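# The planner that couldn't change its mind

Faraji Bakilana has spent most of the year teaching software to give up. He says this cheerfully, over a mug of tea he forgets to drink, in an office above a bicycle shop where the heating has one setting and it is August. On the whiteboard behind him somebody has written DO NOT REPLAN IN THE LIFT, and he won't be drawn on it.

The software is called Lokau. It is a task planner, the layer that sits between "put the pieces where they belong" and the code that moves the joints, and it does its growing up in simulation. Bakilana wrote the first version on his own. Naa Dankwa joined later and deleted most of it.

"She was very polite," he says. "She asked whether I was attached to any of it. I said yes, quite a lot, and she said oh dear."

The trouble with the old Lokau was commitment. It would look at the board once, work out the entire job from the first grasp to the last release, and then carry it out with the serenity of a man following his satnav into a canal. If a piece slid a little in the grip, the plan didn't care. The plan had been right when it was made.

"It was a lovely plan," says Bakilana. "You could print it out. I did print it out. It had 22 steps and the world stopped agreeing with it at step 3."

What happened next, reliably, was that the arm would arrive precisely where it had meant to go, push a piece against the rim of a hole, and carry on pushing. The log recorded this as "placing". Dankwa, who reads logs the way other people read crime novels, found one run where it had been placing for 19 minutes.

She is in the next room during most of our conversation, and comes in when she hears her name or when he gets something wrong. On the matter of the 19 minutes she does both.

"It wasn't stuck, according to itself," she says. "Every check passed. The joints were where they'd been told to be, near enough, and the checks only looked at the joints. There wasn't one line in there that asked if the piece had gone in."

There is now. The new version plans a short way ahead, acts, looks again and plans a bit more. Each step carries a small condition that has to be true before it starts and another that has to be true after, and if the second one fails the planner is allowed to throw away whatever it was intending. Bakilana describes this as obvious. He also describes it as having taken him until June.

The test they run most is the shape board, which any parent will recognise: pieces, holes, and a firm view about which goes in which. He is slightly defensive about it. People come to the office expecting warehouses. But the board is cheap to simulate, a wrong answer is easy to spot, and the cross is a properly nasty piece to insert, with all those inside corners to catch on. It also looks the same every quarter turn, a fact that took up most of a fortnight. The pose estimator would report the angle as nearly zero, then nearly ninety, then nearly zero again, each answer perfectly correct, and the wrist would set off to obey every one of them.

"Like watching someone try to choose a sandwich," he says.

The cure was to tell the planner which shapes have symmetries and let it keep whichever answer needed the least turning. It is 12 lines of code. He shows me all of them, scrolling slowly. 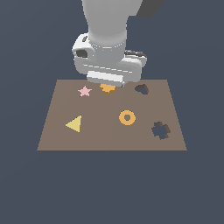
Naa Dankwa says the symmetry fix gets too much credit, and that what really changed things was making the planner wait for perception to settle before it lowered anything. They had been treating each new estimate as news, she says, when most of it was gossip. Now a fresh pose has to agree with the last few before the planner will act on it, and if they keep disagreeing the arm backs off upwards and tries from there.

Bakilana concedes the point. He would like it noted that the backing off was his idea.

Does any of it survive contact with a real arm? He makes a see-sawing gesture with the hand that isn't holding the mug. A logistics firm, Grirkurier, has been trying Lokau on parcel trays, and the first thing they found was that real parcels have opinions about being let go. In the simulator a released object is released. In Grirkurier's depot there was tape.

"We'd modelled friction," he says. "We had not modelled stickers."

So a release now has an after-condition too, like everything else. The gripper opens, the planner checks that the object has stayed put while the hand moves away, and only then does the job count as done. It costs a little time on each piece. Grirkurier asked for an option to switch it off, used it for one Friday, and have not mentioned it again.

The other half of the work is tooling, and here he becomes animated enough to drink some of the tea. They have built a viewer, called Ko, that lines up what the planner believed against what the simulator knew, step by step, so you can drag back to the moment the two parted company. Before Ko, debugging meant watching the replay and shouting.

"You still shout," Dankwa says, from next door.

"I shout at the right timestamp."

Ko started as a weekend job and has become the thing people ask for. A team at Trirnico wanted it without the planner, for something to do with fruit, and Bakilana took this quite hard for a day or two before sending it to them. They have since returned a patch that makes it start faster, and another that changes all the colours. He accepted the first.

I ask what is still broken. There's a pause in which both of them, on either side of the wall, appear to be deciding how long I've got.

Order, mainly. Lokau will pick whichever piece scores best at that moment, and now and again that means reaching over one piece to get at another and nudging the first on the way past. It then notices, replans and deals with the piece it has just disturbed, looking extremely capable throughout. The success figures don't suffer at all. Dankwa hates it.

"It's making its own work," she says. She wants a cost for disturbing things, and she wants it in before October. He thinks the numbers are fine and that they should do the documentation first.

They have agreed to do the documentation first. When I leave she is already writing the cost function.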